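Ellar, open day. Aileen Manalo got in twenty minutes late, coat still on, sticker with somebody else's name. Fine. She'd be Yadav till lunch.

Crowd three deep at the back table. 700 people had signed up, the girl at the door said, and every one of them seemed to have elbows. Aileen went under a backpack and came up at the front.

"You missed the talk," said Brunello Pellegrini.

"Was it good?"

"I gave it."

So – no. 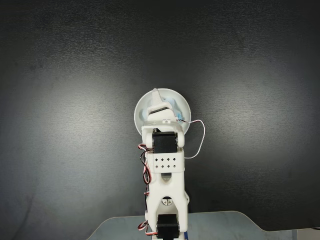
He had told her once, years back, in a parked car outside Plindari, that he would build a hand nobody could be afraid of. She'd laughed. Then she'd taken the job in the city and he hadn't called, or she hadn't, it depended who was telling it.

"It's called Flokis," he said.

"It's got fur."

"Plush. Light blue. Kids stop crying."

"Do they?"

"One did."

Somebody's kid asked if it bit. Brunello said no, very seriously, and looked at his notes. 857 tries in September. He read the number out like it was a phone number, then lost his place adn started over. Aileen wanted to take the paper away from him. She wanted to fix his collar too. Didn't. 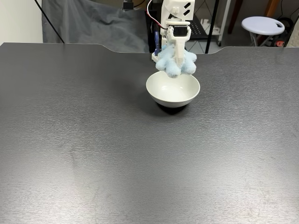 "Ask me something," he whispered. "They always go quiet here."

She had a dozen questions. Motors, the bowl, why the arm was so thin. Why no letter. People shifting behind her, a phone ringing, somebody's coffee too close to her sleeve.

"What's it for?" she said, loud, for the room.

He put the notes down.

"Handing things back," he said – and then, to her, lower, "You still have my blue scarf."

She did. It was it her bag.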